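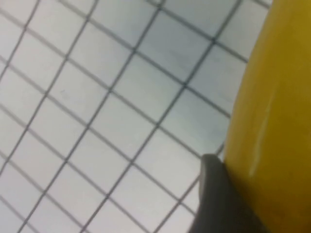
Yellow, on white with a dark grid

Nadine Azar
Wed 3 January

Ok seal thread. Typing this on the Lindell bus so bear with me

Went up to Foltden for the gray seal pups. Been wanting to do this for years, kept missing the season. Pups start showing up in December and by the time I normally get my act together they're gone

The boardwalk is closed at the far end btw. Sign at the parking lot says so but the website doesnt. You can still get to the first two lookouts, third one is roped off till the seals clear out

First lookout: nothing. Fog. Could hear them though. If you've never heard a gray seal it's somewhere between a dog and a ghost, really mournful. Stood there 20 minutes just listening

Then it lifted a little and the rocks were seals. All the rocks. The warden that morning, Poonam Ahuja, told us roughly 200 on that stretch, counting moms and pups, fewer bulls than last winter

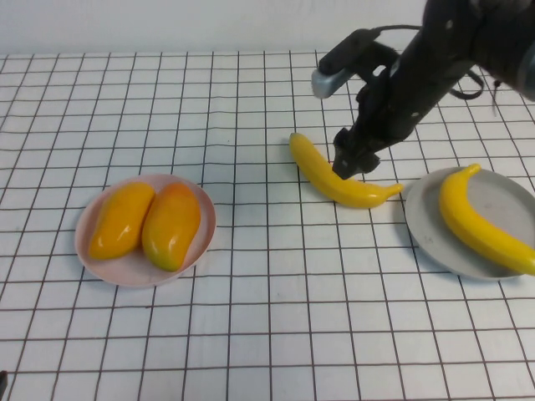

Nadine Azar

Closest pup was maybe a bus length from the rope. White coat still on, going patchy round the face. It had an itch it could not reach. Tried with one flipper, then the other, then just rolled over and gave up – I was laughing so hard my binoculars fogged

Mom came in from the water twice while we watched. Doesn't look at anybody, just hauls up, sniffs, feeds, sleeps. They only nurse for three weeks or so and then they leave, and the pup sits there figuring out the sea on its own

Which I knew! I'd read it. Different thing when you're looking at one

Also a bull fight, short one. Lots of noise and neck. The smaller one backed off down the shingle and everybody went back to sleep

People asking about dogs: no. Not on a leash either, not in the car with the window down. A guy got turned around at the gate while we were there and he was pretty mad about it but come on

Practical stuff. Bus from Lindell goes 3 times a day this time of year, last one back is EARLY, check it. There's a bathroom by the gate. No cafe, bring soup. Wear two more layers than you think, the wind comes straight down the
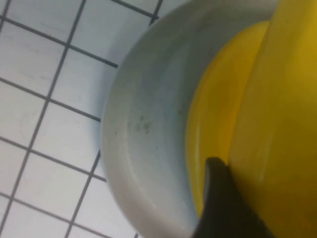 channel and there's no shelter past the dunes at all. Imad Hourani lent me his big mittens and I owe him a drink, couldn't work the camera in them but I had fingers at the end of the day

Scope is better than a long lens imo. Assunta had hers and let half the lookout have a turn, you could see whiskers

We stayed until the light went kind of pink and the tide was up to the lower rocks. Pups all shuffling back, complaining

Going agian in a week or two if the weather holds, there's a seat in the car from Lindell if anyone wants it. DM me, not the group chat, I've muted the group chat

Bus is here at my stop, photos of the seals when I get them off the card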